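Home | Shop | Repairs | Reading Room | Contact

Search the shop... Go

Category: Lamps > Desk & Task > Corded

Storkimness Desk Lamp (corded)

$90. Ships from Skurwood in 8 days.

We held off stocking this one for a long while. The maker, Hiltalura, sent us a folder of claims about it, and most of the claims were of the kind we throw out: better sleep, sharper focus, "light that understands your evening." A desk lamp does not understand your evening. We asked for a lamp, put it on the repair bench and on two desks upstairs, and wrote this page from what we found.

What it is

A corded task lamp with a jointed arm, a round weighted base and a shade that tips both ways. The bulb unscrews, and that is most of why we agreed to carry it. Plenty of lamps at this price have the light source glued in, so when it quits you own a paperweight. Any ordinary screw-in bulb that fits under the shade will do. The one supplied is fine, a bit yellow.

What Hiltalura says, and what we say

"Flicker-free." Maybe. We have no meter we trust for this. None of us got a headache, which proves very little.

"Lifetime joints." Whose lifetime? The written warranty runs 14 months. The joints on our sample were firm after a season of being yanked around by I-seul Um, who sews under it and is not gentle. The lower one now needs a quarter turn of the screw now and then. A coin does it.

"Touch dimming with 398 levels." We can tell apart maybe a handful. You hold a finger on the base and it gets brighter or dimmer until you let go. It works well enough, and would work as well if they had kept that number to themselves.

"Heirloom finish." It's paint. The green chips if you knock it against a vise. The gray seems tougher, or we were more careful with it.

Compared with the Guo

People ask about the Guo clamp lamp, also on this site. The Guo has a longer reach and frees up the desk. It also has a switch halfway down the cord where you will never find it in the dark. If your desktop has a decent lip to clamp to, buy the Guo. If you move your lamp from room to room, the Storkimness is less trouble. Rocío Chambi on the repair side prefers neither and uses a bare bulb on a hook.

Cords and spares

The cord detaches from the base, so a chewed or pinched one doesn't end the lamp. Spare cords are sold separately. Don't pay for the "premium" braided version Hiltalura offers elsewhere. We cut one open and the wire inside was the same gauge as the plain one. 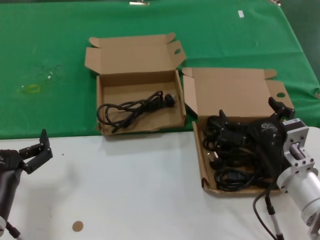

Returns

Thirty days, used or not, as long as the arm hasn't been bent. You pay the postage back unless the lamp arrived broken, in which case we do. Tell us what you disliked. We pass it on to the maker, with no great hope.

Questions we get

Will it light a whole room? No.

Does it come in white? It did until June. Hiltalura says white is coming back. They said so last year too.

Is it worth $90? If you need a lamp you can fix, yes. If you already have one that works, keep it.

Back to Desk & Task | Next item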